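Print this thread | E-mail this thread

Lemonade stand updates, because a few of you asked and I can't stop talking about it.

So Ivana Retamal (my neighbor, patient woman) and I are doing the drinks table at the Sarthorpe street fair in May. Last year we had a folding table and a prayer. Everything ended up in one sticky heap by lunchtime and I couldn't find a spoon to save my life.

New plan: kraft paper over the whole table, blue painter's tape on top to mark out boxes, and every tool gets a box. Board goes at the back, measuring stuff at the side, cups wherever your hand lands. I got the idea from my aunt's sewing room and I'm a little too proud of it.

Brown paper and blue tape, that's the whole look:
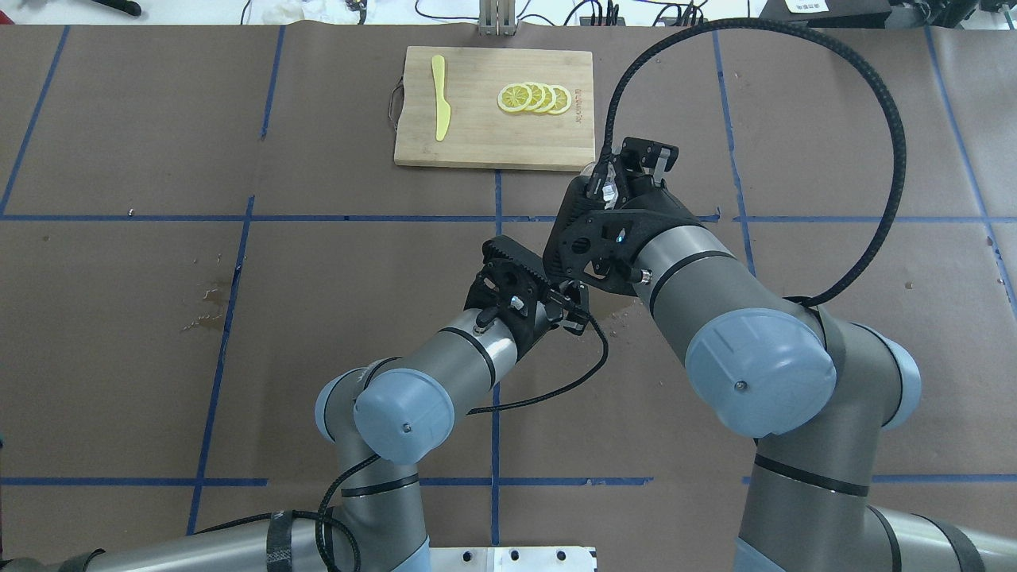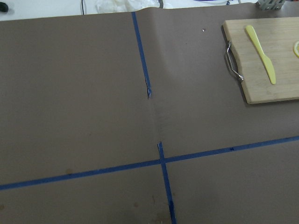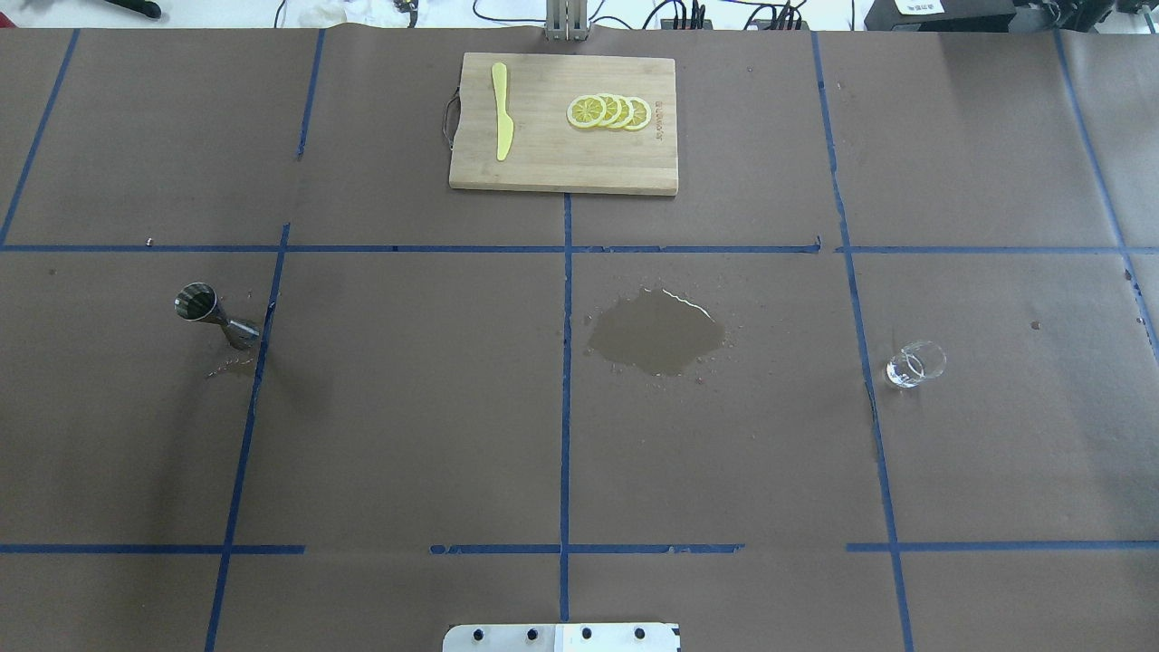
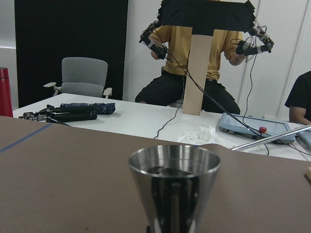
Okay so, tape thoughts. Painter's tape on kraft paper is great right up until you want to move a line, and then it takes a bit of paper with it or goes all raggedy at the end. Decide where your boxes go BEFORE you stick anything down. I decided after. Twice!

Also smooth the paper from the middle out. If you start from a corner you get a hump and then you're chasing that hump all over the table for the rest of your life.

Someone asked about the yellow knife. It's plastic and I love it. We'll have kids helping at the stand and I'd much prefer they're near that than my good kitchen one. You do have to saw a little on a thick lemon rind. Fine by me.

Lemon slices: fan them out on the board so you can grab one at a time. If you stack them they glue themselves together and you're standing there peeling a lemon off a lemon with a line of people watching you.

The jigger was Ivana's idea. I've always been a "pour until it feels right" person and she has tasted the results. She wants 2 jiggers of syrup per cup, no arguing. I argued. She won.

Names! We are stuck between Gesia and Nesine for the stand. Gesia was her grandmother, Nesine just sounds like a fancy drink to me. My brother voted for Gape and he's not allowed to vote anymore.

Budget so far is 30 dollars, and most of that went on lemons and paper. The fair people say they had 2,000 visitors last time, so if even a small slice of them are thirsty I'm going to need a lot more lemons. And ice. I keep forgetting ice.

If you've got a syrup recipe with mint or ginger, drop it below, I'm trying a batch tonight after dinner.

Print this thread | E-mail this thread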